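Ticket 201 - Gripper drops / grip fault on gear pick, cell Li
Opened by: Golnar Zamani
Date: 2018-01-19
Status: open, workaround in place
Priority: high

Problem: arm picks spur gear, lifts, gear slips in the pads partway to the fixture. Controller (Irkesus) throws "grip lost", stops mid-move. Operator then has to reach in to get the part. Don't like that part at all, see safety note.

Same program ran fine before the pad change. Nothing changed on the Somby side except pads, as far as I know.

Tried so far:

- Restarted controller. No change.
- Re-taught pick height 1 mm lower. Slightly better, then same.
- Close force from 300 to 400. Fewer drops but pads chew up faster. Put it back to 300.
- Swapped fingers with spare set from Fetia cell. Same fault, so not the fingers.
- Wiped gears w/ alcohol before pick. Helped for a while. Think there's oil left on them from the supplier.

Grip width reading drifts too. Zeroed it closed on nothing, came back after 100 cycles and it was off again. My guess is the pad material is crumbling and the gripper thinks it's holding something wider or narrower than it is. Grit also ends up in teh teeth of the gear.
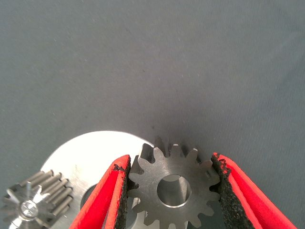 Also checked gear orientation. Program grips on the teeth, not the bore, so contact is only on tooth tips at each side. Coarse pads plus tooth tips, you can see how that eats the pad. Would like to try a softer pad, or a bore pick with different fingers. Need somebody to quote that.

Safety note: after "grip lost" the arm holds position but is NOT locked out. Reset from the pendant and it resumes the move right away, no prompt. Had my hand near the fixture when second shift hit reset. No injury. Until fixed: e-stop before reaching in, every time, and whoever reaches in keeps the pendant. Sign is taped on the guard door.

Still to do:
- resume prompt after grip fault (asked Irkesus support, no answer yet)
- pad samples, softer grade
- log grip width every cycle, not just on faults
- ask supplier about the oil

Update, same day: running at reduced speed w/ wiped gears. One drop since lunch. Leaving ticket open, dont close it because it ran ok for an hour.

GZ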